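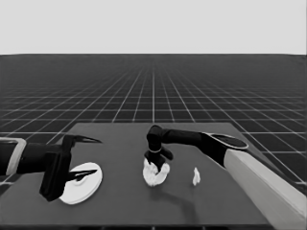 CLARNON, 08/02/2024 – The Lamotport Clinic has changed the way it follows up with patients who have had a deep vein thrombosis, or DVT. Starting this month, anyone treated for a clot in the leg will get a phone call from a nurse within 48 hours of going home.

A DVT is a blood clot that forms in a deep vein, most often in the calf or thigh. Common signs are swelling in one leg, pain or tenderness, warmth, and a change in skin color. Some people have no signs at all. If part of the clot breaks loose, it can travel to the lungs and block blood flow there. That is called a pulmonary embolism and it is an emergency. Call 911 if you have sudden shortness of breath, chest pain that gets worse when you breathe in, or if you cough up blood.

Your risk goes up after surgery, a long hospital stay, or many hours of sitting. Pregnancy, smoking, some hormone medicines, and a family history of clots also raise it.

Most patients are treated with a blood thinner. These medicines keep the clot from growing while the body breaks it down. Take yours at the same time each day and do not stop without talking to your care team. Tell your dentist you are on one. Ask before you take aspirin or ibuprofen, even for a headache.

The nurse who calls will go over your doses, ask about bleeding or bruising, and set up your first visit. The call takes 20 minutes – have your pill bottles nearby. If you miss it, the clinic will try again the next day.

"People go home with a lot of paper and not much chance to ask about it," said Cadi Foulkes, the nurse who runs the program.

Patients seen at the Tisov Street office are included. The Hong Building office will join in October.

Search this site Enter keyword Go

Comments (3)

marlene_k: Does this cover clots in the arm? Mine was from an IV line.

Dale R.: Got my call Tuesday. Found out I was taking the evening pill too late.

P. Whitcomb: Is there parking at Tisov Street yet?

Lamotport Clinic Newsletter | Contact us, ext. 476 | © 2024 | Back to top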